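**Gravo pen mug set**
Sold by Skilell. Range: desk and workroom.

The Gravo set consists of a brushed stainless steel mug with a looped handle, a blue ballpoint pen and a yellow highlighter. It is intended for shared desks, reception counters and reading rooms where pens are left lying about and a fixed pen tray would be in the way.

## Contents of the set

| Item | Finish or colour | Cap |
|---|---|---|
| Mug | Brushed stainless steel | None |
| Ballpoint pen | Clear barrel, blue end plug | Blue, with pocket clip |
| Highlighter | Yellow barrel | Black |

The mug is also sold on its own, and in packs of 5 without pens. Packs carry a single order number and cannot be split.

## Mug

Straight-sided, open at the top, with a satin surface inside and out. The handle is a thin curved strip, fixed on one side. There is no lid, divider or insert. The mug is not weighted, so long rulers and heavy scissors should be kept elsewhere.

Wash before first use. Mild detergent and a soft cloth are enough for ordinary marks. Wipe along the direction of the brushing. Scouring powder will leave bright patches that cannot be polished out. Ink on the inner wall comes off with methylated spirit on a cotton bud. Rinse afterwards.

A mug that has held pens should not go back into use for drinks.

## Pens

The ink tube of the ballpoint can be seen through the barrel, so the remaining ink can be checked without taking the pen apart. Store it with the cap on. The highlighter should be pushed in until the cap seats fully. Either pen may be replaced by any other that fits the opening.

Highlighters stand cap upwards in the mug. The wide barrel takes up more room than the ballpoint and is best put in first, at the back, with the thinner pens in front of it.

## Placing

Set the mug at the back of the desk, on the side of the writing hand, handle outwards. Leave enough space in front of it for an open A4 folder. On the Zimasar desk range the recommended position is behind the cable slot. Felt pads for the base are available separately, in sheets of 4.

## Ordering and returns

Sets are dispatched within 2 working days. Unused sets may be returned in the original carton. Opened pens are not taken back. A mug with a dented rim or a loose handle will be exchanged; send the order number and a note of the fault to Heriberto Rivadeneyra at the Skilell parts counter.

## Views 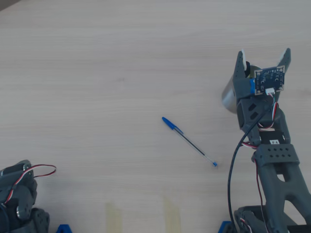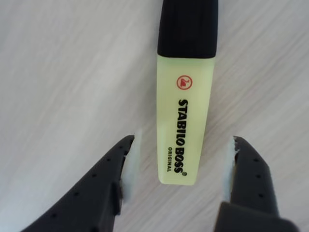

Highlighter, marked STABILO BOSS ORIGINAL.
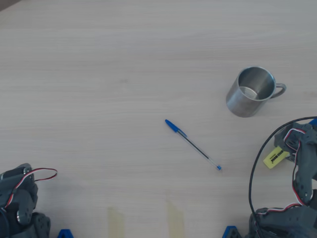 Mug upright, ballpoint alongside.
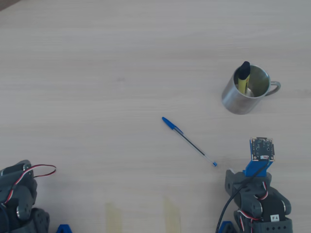
Highlighter stored in the mug.

*Valdovinos, August 2019*

The order number for the full set is unchanged. Felt pads are out of stock until November and orders for them will be held, with the rest of the order sent on ahead.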